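Teleoperation am Förderband: lohnt sich das Vormachen?
20. Dezember, gestartet von kantenbrecher

kantenbrecher schrieb:
Bei uns steht die Frage im Raum, ob wir einen Arbeitsplatz am Band per Teleoperation anlernen lassen. Also Bediener mit Handschuh und Brille, der Roboter macht mit, die Aufzeichnungen gehen ins Training, und danach soll das Ding alleine Teile aus Kisten aufs Band legen. Angebot liegt von Traretti vor. Die reden von 187 Vorführungen pro Teiletyp, dann sei "ein stabiles Verhalten erreicht". Was stabil heißt, steht nirgends.

Ich bin seit 18 Jahren in der Montage und habe in der Zeit mehrere Sachen kommen und gehen sehen, die angeblich keiner mehr programmieren muss. Hat das hier jemand im echten Betrieb? Bitte keine Messevideos.

mw_dalis schrieb:
Betrieb nicht, aber Versuchsaufbau. Wir haben im September in Dalis angefangen, zwei Arme, Fünffingerhände, Kisten vor dem Band. Mein Zwischenstand: das Vormachen selbst ist die kleinste Arbeit. Die große Arbeit ist das Aussortieren hinterher. Jeder Bediener greift anders. Der eine kommt von oben, der andere schiebt das Teil erst an die Kistenwand und klemmt es dann ein. Beides funktioniert, zusammen im selben Datensatz ist es Murks, weil die Hand dann irgendwas in der Mitte macht und daneben greift.

kantenbrecher schrieb:
Und warum dann Fünffingerhände? Für ein Teil, das immer gleich aussieht, nehme ich einen Parallelgreifer oder einen Sauger und bin vor der Mittagspause fertig.

mw_dalis schrieb:
Weil es eben nicht immer gleich aussieht. Mal ein flacher Block mit Loch, mal was Zylindrisches, mal ein Winkel. Sauger auf einem Teil mit großem Loch in der Mitte, viel Spaß.

Rastpol schrieb:
Außen greifen, fertig. Oder Innengreifer ins Loch, gibt es von der Stange. Für drei Teiletypen drei Wechselbacken. Das ist seit Jahrzehnten gelöst und jeder Instandhalter kann es reparieren. Eine Hand mit zig Gelenken kann bei uns in der Nachtschicht keiner reparieren.

sp_lindner schrieb:
@Rastpol bei drei Typen gebe ich dir recht. Bei dreißig nicht mehr. Wir haben Wechselbacken ohne Ende im Regal und jede Umrüstung frisst Zeit. Da würde mich schon interessieren, ob man einem neuen Teil einfach an einem Nachmittag das Greifen beibringt.

Rastpol schrieb:
Man bringt es nicht dem Teil bei :)

sp_lindner schrieb:
Du weißt, was ich meine.

kantenbrecher schrieb:
Der Nachmittag ist genau der Punkt. 187 Vorführungen klingt nach Nachmittag. Und dann? Wer prüft, ob das Ergebnis taugt? Im Angebot steht eine Erfolgsquote, aber nicht, wer die Kisten zwischen den Versuchen wieder befüllt hat und ob die Teile dabei jedes Mal ordentlich hingestellt wurden.

tsk_hosoda schrieb:
Ich kann etwas beitragen, ich arbeite bei Hosoda im Versuch. Deutsch ist nicht meine Muttersprache, bitte um Nachsicht. Mein Kollege Tsutomu Kamata hat bei uns die Regeln für die Bediener geschrieben. Es sind wenige, aber ohne sie waren die ersten Aufnahmen nicht zu gebrauchen:

Eine Hand arbeitet, die andere bleibt ruhig, außer die Aufgabe braucht beide.
Vor dem Schließen der Finger kurz anhalten.
Wenn der Griff misslingt, nicht abbrechen, sondern neu ansetzen und das auch aufnehmen.
Nach einer halben Stunde wechselt der Bediener.

Die dritte Regel war intern umstritten. Manche wollten nur saubere Durchläufe. Aber ein Roboter, der nie einen zweiten Versuch gesehen hat, steht nach dem ersten Fehlgriff da und weiß nichts.

mw_dalis schrieb:
Regel drei unterschreibe ich. Regel zwei nicht. Wir hatten das Anhalten auch drin, und am Ende hat der Arm nach dem Training über der Kiste gestanden und nicht mehr zugegriffen. Für den sah das Warten aus wie die Aufgabe.

tsk_hosoda schrieb:
Wie lang war die Pause?

mw_dalis schrieb:
Unterschiedlich je Bediener. Vermutlich war das der Fehler, gebe ich zu.

Rastpol schrieb:
Lese ich das richtig, ihr bezahlt Leute dafür, stundenlang Teile aus einer Kiste zu nehmen, damit später eine Maschine dasselbe langsamer macht?

mw_dalis schrieb:
Zurzeit ja. Langsamer stimmt auch. Ich habe nie behauptet, dass es sich rechnet.

fraesling schrieb:
Mitleser, erste Meldung. Wir waren in Kosow zur Vorführung bei einem Integrator, der hatte 1.120 aufgezeichnete Durchläufe für einen einzigen Teiletyp. Lief ordentlich. Dann hat einer von uns gefragt, ob man die Kiste um eine Handbreit verschieben darf. Durfte man nicht, "außerhalb des trainierten Bereichs". Da war für uns Schluss. Verschobene Kisten haben wir in jeder Schicht.

sp_lindner schrieb:
Das ist aber ein Fehler beim Aufnehmen und spricht nicht gegen die Methode. Wenn die Kiste immer am selben Fleck steht, lernt er den Fleck.

fraesling schrieb:
Mag sein. Verkauft wurde es trotzdem als flexibel.

kantenbrecher schrieb:
@mw_dalis kannst du mal zeigen, wie es bei euch aus Sicht der Kopfkamera aussieht? Ich will wissen, was der Bediener überhaupt sieht. Ich kann mir nicht vorstellen, dass man so vernünftig greift.

mw_dalis schrieb:
Klar. Linke Hand ist in der Kiste an einem der weißen Lochteile, das Band dahinter ist noch leer:
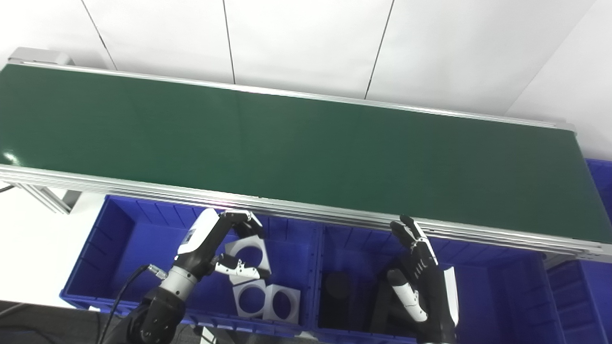 Nachtrag: Was man sieht und was man nicht sieht

mw_dalis schrieb:
Weil gleich die Frage kommt: Nein, Kraftgefühl hat der Bediener bei uns keins. Man sieht die Finger über dem aufrecht stehenden Teil, aber ob der Daumen schon anliegt, muss man schätzen. Die Tiefe ist das Hauptproblem, und der eigene Handrücken nimmt einem zusätzlich die Sicht. Wer neu anfängt, drückt grundsätzlich zu fest.

kantenbrecher schrieb:
Danke. So ungefähr hatte ich es befürchtet. Die rechte Hand ragt ja direkt vor der Bandkante hoch. Ist das eine Ruhestellung oder hat der Bediener die vergessen?

mw_dalis schrieb:
Kann ich dir für den einzelnen Moment nicht sagen. Eine feste Ruhestellung haben wir nicht vorgegeben, sollten wir wohl. Notiert.

Rastpol schrieb:
Also Regel eins von Hosoda. Und ich bleibe dabei: die weißen Blöcke mit dem runden Loch greift dir jeder Dreibackengreifer von innen. Da stehen zwei teure Hände für eine Aufgabe, die keine Hände braucht.

mw_dalis schrieb:
Für die Blöcke hast du recht. Für das schwarze Zeug in der Kiste daneben zeig mir den Greifer, der das ohne Umrüsten mitnimmt.

Rastpol schrieb:
Maße und Gewicht, dann such ich dir einen raus. Im Ernst.

tsk_hosoda schrieb:
Zur Tiefe: eine zweite Kamera am Handgelenk hat bei uns mehr geholfen als mehr Vorführungen. Der Bediener braucht aber Zeit, sich an zwei Bilder zu gewöhnen. Manche mögen es gar nicht und schauen nur auf eines.

kantenbrecher schrieb:
Ich fasse für mich zusammen. Ich werde Traretti schreiben, dass ich einen Versuch mit unseren Teilen will, Kiste von uns befüllt, Kiste verschoben, Bediener von uns. Die Aufzeichnungen bleiben bei uns im Haus. Und die Fehlgriffe werden mitgezählt, auch wenn der zweite Ansatz klappt. Mal sehen, ob das Angebot dann noch so aussieht.

sp_lindner schrieb:
Frag auch, was ein neuer Teiletyp nachträglich kostet. Und ob die alten danach noch laufen.

kantenbrecher schrieb:
Guter Punkt, kommt mit rein.

fraesling schrieb:
Bitte hier berichten, auch wenn sie absagen.

Ähnliche Themen
Innengreifer verliert Teile bei öliger Oberfläche
Handführen am Sechsachser: Punkte driften nach Neustart
Datenhandschuh, Erfahrungen mit der Kalibrierung?
Gurtförderer quietscht nach Riemenwechsel
Wechselbacken beschriften, aber wie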